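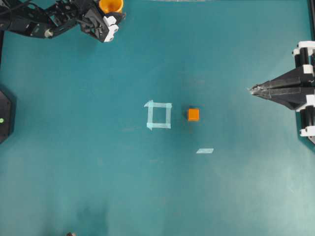 Figure 4. Work surface, viewed from directly above.

Section 6: Recording and charting basal temperature

6.1 Before you begin

This section applies to the Besico basal thermometer and the Akpan charting application. It assumes that the thermometer has been charged and paired as set out in Section 5.

The thermometer measures oral temperature to two decimal places in degrees Celsius. Fahrenheit display can be enabled under Settings > Units, but stored values remain in Celsius and exported files are not converted.

Caution: The thermometer and application are not a contraceptive and must not be used as one. They do not diagnose any condition. Consult your GP or pharmacist before changing any medication on the basis of a chart.

6.2 Taking a reading

1. Leave the thermometer within arm's reach of the bed the night before.
2. On waking, and before sitting up, drinking or speaking, press the power button once. The display shows two dashes.
3. Place the tip under the tongue, well back and to one side. Close the mouth.
4. Keep still until the unit beeps twice. A normal reading takes 85 seconds.
5. Remove the thermometer and check that the display shows a value. If it shows Er1, see 6.5.
6. Return the thermometer to its case. The reading is held in memory and transfers the next time the application is opened within range.

Note: Take the reading after at least three consecutive hours of sleep. Shift workers should use their main sleep period, whatever the time of day, and set it under Profile > Sleep pattern.

Note: Only one reading is stored per sleep period. A second reading overwrites the first unless Retain All is switched on.

6.3 Entering cycle data

1. Open the application and select Chart.
2. Tap the date on which bleeding began and choose Day 1. Spotting before full flow is entered as Spotting and does not start a new cycle.
3. For each later day, add any of the optional entries: flow, pain, sleep disturbance, alcohol, fever, medication.
4. Tap Save. Unsaved entries are discarded when the screen locks.

Entries can be edited for 13 days. After that they are locked and shown with a grey border. To unlock an older entry, select Chart > Edit history and enter your passcode.

Readings marked with fever or sleep disturbance are plotted as hollow circles and left out of the baseline calculation. They are still included in exports.

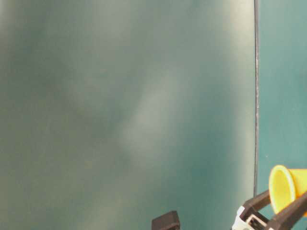
STORAGE AND EXPORT

6.4 Managing stored readings

The thermometer holds up to 2,000 readings. When memory is full, the oldest transferred reading is deleted first. Readings that have not been transferred are never deleted automatically; if no space remains, the display shows FUL and no further readings are taken.

To check memory use, hold the power button for five seconds. The number of stored readings is displayed, for example 1494 for 1,494 readings. The display does not show the comma.

To export a chart for a clinic appointment:

1. Select Chart > Export.
2. Choose the first and last cycle to include. Incomplete cycles are labelled as such on the printout.
3. Select PDF for printing or CSV for import into other software. Clinics using the Darkley records system require CSV.
4. Choose whether to include notes. The default is off.
5. Tap Create file, then select a destination.

Caution: Exported files are not encrypted. Do not leave them on a shared computer.

6.5 Error codes

Er1: Reading interrupted. The tip lost contact before the second beep. Wait two minutes and repeat.
Er2: Temperature out of range. Allow the unit to return to room temperature in its case.
Er3: Clock not set. Open the application within range to synchronise. Readings taken with Er3 showing carry no date and must be assigned manually.
Lo: Battery low. Charge before the next reading.

If Er2 persists after an hour at room temperature, stop using the thermometer and contact Imthorpe, the authorised service agent. Have the serial number ready; it is printed inside the battery cover.

6.6 Daylight saving and travel

The thermometer clock follows the application. When the phone changes time zone, readings already stored keep their original local time. If two readings fall on the same calendar date as a result, both are plotted and the earlier one is used for the baseline. To change this, select Settings > Duplicates > Use later reading.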